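# Two-arm pencil case set – gripper comparison

18/08/2021 – Divya D'Souza

Recordings for comparing two finger shapes, Asside and Grikier, on one slim hinged case. The set holds 1,028 episodes at 800 frames each, all from the head camera.

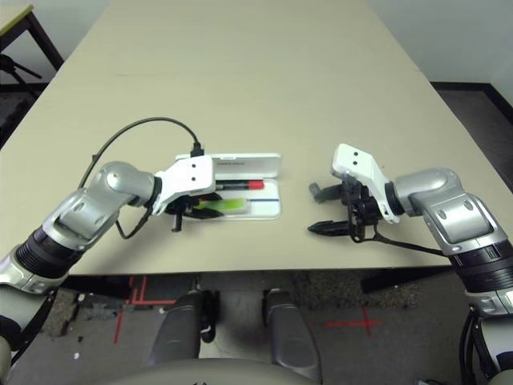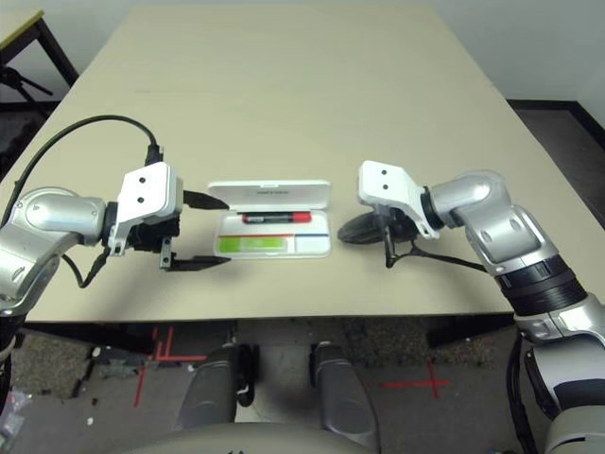
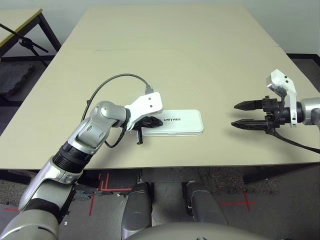
Lid closed in this one, open in the other three.
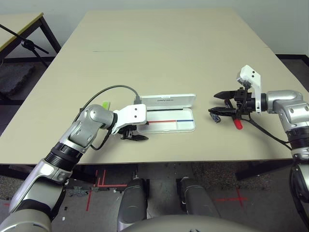

**Can I train on one arm only?**

Left and right joint data are in separate files, so drop the one you don't need.

Known gap – gripper force was not logged.

Related
- Bangera wrist controller notes
- Zisham camera mounts

This site uses cookies.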